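The Folding Gospel: Do We Need It?
Speaker notes, Tahsin Debnath, 3 April 2019
Community hall session, 19 minutes plus questions

Slide 1. Title only. Wait for the stragglers. Say who I am: did laundry for a motel, then sold linen, now mostly write about household advice and whether any of it holds up.

Slide 2. Ask for hands. Who has bought a folding board? Who still knows where it is? (Expect a big drop. If there isn't one, move along.)

Mention the Prudix board. Cost me more than the trousers I was folding on it. The booklet promised a drawer "in harmony". My drawer was fine for a week and then I had a cold and it went back to being a drawer.

Slide 3. The claim I want to poke at: that you need a proper surface. Every book says clear a table, hard and flat, waist height. I've lived in four flats and I don't believe most people fold on a table. They fold on the bed, on whatever's covering it. Leave the slide up while they look. 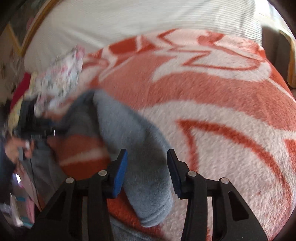 PART ONE: THE BED AS A TABLE

Plush blanket, big pattern, reds and salmon, white sheet past the far side. Soft grey-blue cloth with a bit of fuzz to it. Sleeve or trouser leg, take your pick, I won't argue.

Points to make:
Plush on fuzzy grips. Things don't slide off, fair enough. But you can't smooth a crease the way you can on a bench, because the surface gives under your hand.
The books blame the bed. I'd blame the cloth. Soft nap doesn't hold a sharp fold wherever you put it, and I'm yet to be shown otherwise.
Busy pattern underneath: one author reckons it "confuses the eye". I asked Viorica Bratu, who ran the Midenden laundry room for years, and she laughed at me down the phone.

Don't get stuck on the blanket. Last time somebody asked where to buy one and we lost the thread completely.

Slide 4. The Nistor method. Read out the first step only: "Greet the garment." Pause. Then be fair to it. Step two is to find the long seam and work from there, and I've got no quarrel with step two. I've been rude about this method in print and I'd take back maybe a third of it.

Slide 5. So, seams.
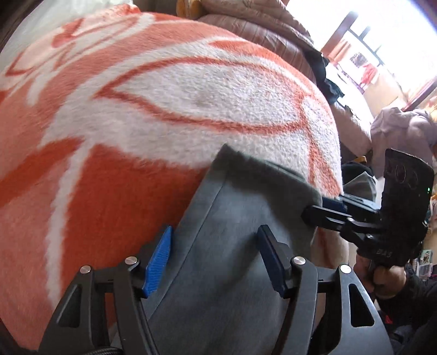 Dark grey fabric with its long seam showing, on the blanket.

There's your straight line. You don't need a board or a template to get one, the maker has already sewn it in. Lay the seam out first and let the rest follow as best it can.

Then the hem. Mine never sits flat and I've stopped chasing it. Nistor wants it pressed down with the palm while you breathe out. Try it at home and tell me if the breathing helped. My guess is the palm.

Slide 6. Rostum survey of our newsletter readers, 485 replies. Go carefully here. People were asked how they fold, which gets you how they'd like to be seen folding. I'd not hang much on it. If pressed, say the comments were better than the tick boxes, and read the one from the bloke who hasn't folded a tracksuit since October.

Slide 7. What I'd keep: start at a seam, use whatever surface is nearest, stop when it fits the drawer. What I'd chuck: the board, the greeting, anything sold with a DVD.

Questions. Someone will bring up fitted sheets. I have no answer on fitted sheets. Allow 2 minutes for it, then hand over to Viorica for the tea.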